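Firent Community Workshops
Workstation and Bench Safety Inspection: Jimarance Building, Level 2
Inspection date: Saturday, May 28, 2022

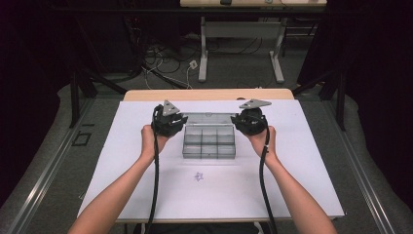 Hand-held equipment and cables at a wooden tabletop.

Rating key: S = satisfactory; A = attention required; N/A = not applicable

1. Exits and aisles
1.1 Exit doors open fully. S
1.2 Aisles clear to the marked width. A
Comment: Flattened cartons stored beside the north door. To be removed to the recycling cage.
1.3 Exit signs illuminated. S

2. Electrical
2.1 Test tags current. A
Comment: Tag missing from heat gun, asset 579. Withdrawn from use pending testing.
2.2 Leads free of cuts and exposed conductors. S
2.3 Power boards not connected in series. S
2.4 Cables kept off walkways. S

3. Benches and seating
3.1 Bench tops stable and free of splinters. S
3.2 Stool height adjustable. A
Comment: Gas lift failed on one stool in the Shezi Room. Replacement quoted at $1,197 for the set; awaiting approval.
3.3 Task lighting adequate. S

4. Fire and first aid
4.1 Extinguishers mounted, charged and in date. S
4.2 First aid kit stocked. A
Comment: Eyewash and medium gloves to be reordered.
4.3 Emergency contacts displayed. S
Comment: After-hours number is in small print. Reissue in larger type.

5. Chemicals
5.1 Safety data sheets available. S
5.2 Solvents in closed cabinet. S
5.3 Spill kit accessible. N/A (held on Level 1)

Items rated A are to be closed out before the August inspection.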